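Search this site
Search
Go

How to record a convertible note in a small company's books

Applies to: private companies using accrual accounting, one class of common stock, notes held by outside investors.

A convertible note is a loan that may turn into stock. Until it converts, it sits on the balance sheet as a liability. The steps below use a note issued by Clastlow to an investor, Bomstead, and assume no warrants, no fees deducted at closing, and no feature that your accountant has told you to value separately. If any of those apply, stop after step 1 and get advice.

Before you start

Have the signed note, the bank statement showing the deposit, and the current stock ledger open. Read the note for the principal, the interest rate, the day-count basis (365 or 360), the maturity date, the conversion price or discount, and whether unpaid interest converts along with principal. Write these on one sheet. Most errors found later come from using the term sheet, which often differs from the signed note.

Step 1. Set up the accounts

Add these to the chart of accounts if they are not there:

Convertible notes payable (liability)
Accrued interest, convertible notes (liability)
Interest expense, convertible notes (expense)

Do not post notes from several investors to one line without a subledger. Each holder needs a separate balance, since closings are rarely on the same day.

Step 2. Record the cash

On the day the money arrives, debit Cash and credit Convertible notes payable for the principal. For the Bomstead note the principal is $2,000. If the note is signed on a Wednesday and the wire lands later, check which date the note names as the start of interest. It is usually the date of funding.

Step 3. Accrue interest

Simple interest is principal x rate x days / day-count basis. At 4 percent, for 179 days, on a 365-day basis:

2,000 x 0.04 x 179 / 365 = 39.23

Debit Interest expense and credit Accrued interest. Post this at each month end, using the days in that month -- not one-twelfth of a year -- so that the running total agrees with the formula at conversion.

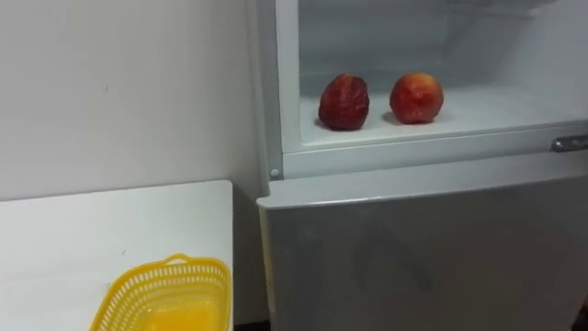
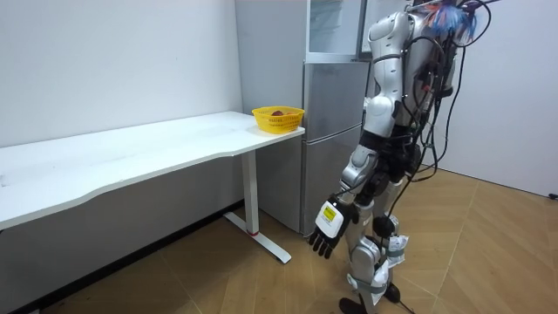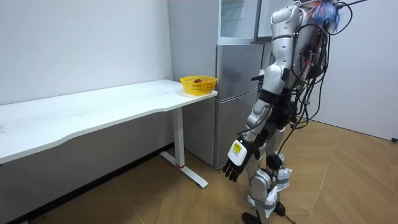
Page last changed: November

Step 4. Work out the shares

Find the conversion price in the note. Where the note gives a discount, apply it to the price paid in the new round. Where it gives both a discount and a cap, compute each price and use the lower one, unless the note says otherwise.

The Bomstead note has a fixed conversion price of $3 and converts principal plus interest:

2,039.23 / 3 = 679.74 shares

Round down to 679 shares. Those shares take up $2,037.00, which leaves $2.23 to be paid in cash if the note calls for cash in place of fractions.

Step 5. Record the conversion

Accrue interest through the conversion date first. Then post one entry:

Debit Convertible notes payable 2,000.00
Debit Accrued interest 39.23
Credit Common stock and paid-in capital 2,037.00
Credit Cash 2.23

Split the equity credit between par value and additional paid-in capital. If the stock has no par value, use the single account your state filing supports.

Step 6. Update the stock ledger

Enter the holder, the number of shares, the issue date and the note they replaced. Mark the note as converted and file it with the board consent. The ledger total must agree with the equity section before the period is closed.

Common problems

Balance left in accrued interest: the last partial month was not posted, or was posted after the conversion entry.

Share count differs from the investor's figure: compare day-count basis first, then rounding, then whether interest converts.

Note past maturity and not converted: leave it as a liability and move it to current if it is not there already. Check the note for a default rate -- some raise the rate from the maturity date with no notice.

Filed under: Startup Finance > Debt and Equity > Bookkeeping
Tags: convertible notes, accrued interest, stock ledger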